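Unit 6 handout: Evaluating a hand-held gripper kit (Skudeck Grip Kit)
Applied Automation, Godmont technical program

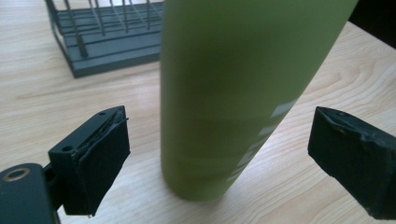
What does a buyer get with a hand-held gripper kit that a robot arm alone does not provide?
A way to record grasping motions by hand, at the speed a person works, before any arm is bought or programmed. The same finger shape is later fitted to the arm, so that the recorded finger positions carry over.

6.1 Scope
These notes cover the Skudeck kit as supplied to the lab by the distributor, Mondell. The competing Li kit is treated in Unit 7. Software licensing is outside the scope of both units.

6.2 Contents of the kit
One hand-held tool with two opposed fingers and a camera. One set of replacement pads. One mounting plate for a fixed arm. A charger and a cable. The calibration board is sold separately and is required for section 6.5.
List price at the time of writing is 700 dollars. The pads are a consumable and are priced at 28 dollars per set. Students preparing a cost estimate should enter them as a recurring item.

6.3 Fingers and pads
Each finger is a rigid block. Grip on the object comes from the pad on its inner face. Three properties of the pad matter in a review:
Friction against smooth surfaces. Matte bottles, glazed cups and coated boxes behave differently and must be tested separately.
Compliance. A soft pad spreads the load on a curved surface. On a cylinder, contact with a hard flat finger is close to a line.
Wear. The left pad in the photo is frayed along its top, with layers that seem to be separating. The right finger shows chipped edges and scuffing. Record this kind of condition on the inspection form before testing, with left and right entered separately.
A worn pad changes the friction value and the effective opening at the same time. Results taken with worn pads are not to be combined with results taken with new ones.

6.4 Approach to a cylindrical object
For an upright bottle, the tool is brought in with the fingers open, one on each side, and clearance is kept on both sides until closing begins. If one finger makes contact first, the object is pushed or tipped before it is gripped. The operator should center the tool and then close.
Tall objects may extend past the top of the camera view at close range. The base and the table line are then the more useful references. Bright reflections on a light tabletop can reduce contrast near the base, and lamp position should be noted with each run.

6.5 Test procedure
a) Calibrate the camera.
b) Inspect the pads and fill in the form.
c) Run 10 grasps per object. Lift, hold, set down.
d) Log slips, tips and missed closings as separate outcomes.
e) Repeat c) and d) with new pads.
The data set from the previous course contains 357 grasps and is available on the lab drive. It was taken with an earlier pad material, so use it for practice with the log format only.

6.6 Points to address in the written review
State the cost per year including pads. State which object types were tested. Report the slip rate for each pad condition. Comment on the time needed to change a pad and whether tools were required. Mondell quotes delivery of replacement pads in working days from order; check the current figure before citing it.

Reading for next session: Unit 7, sections 7.1 to 7.3. Inspection forms are due in September with the first lab report.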